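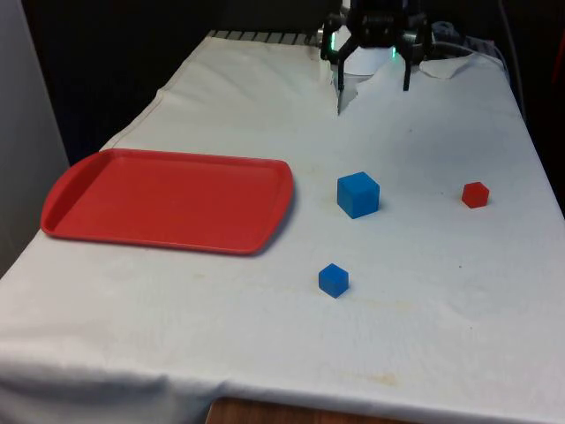 One member of the visiting party remarked on leaving that the Levlow linen mill was far quieter than expected, and that the finishing room alone had justified the trip. Others in the group shared this view.

The visit took place on 18 March 2019 at the invitation of Andreadis Textiles. The tour began in the weaving hall, where tablecloths are made for hotels in Sanden and Mornau. Each order is washed, pressed and checked by hand before packing – a step the mill has kept since it opened. The smallest order accepted is 200 pieces.

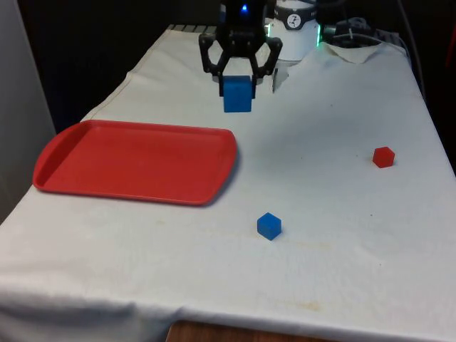

Visit Reports | Textiles and Household Goods

The second part of the program covered care and repair. Staff advised washing white table linen at 90 degrees and treating stains before the first wash. A return visit is planned for April, with five places available to members.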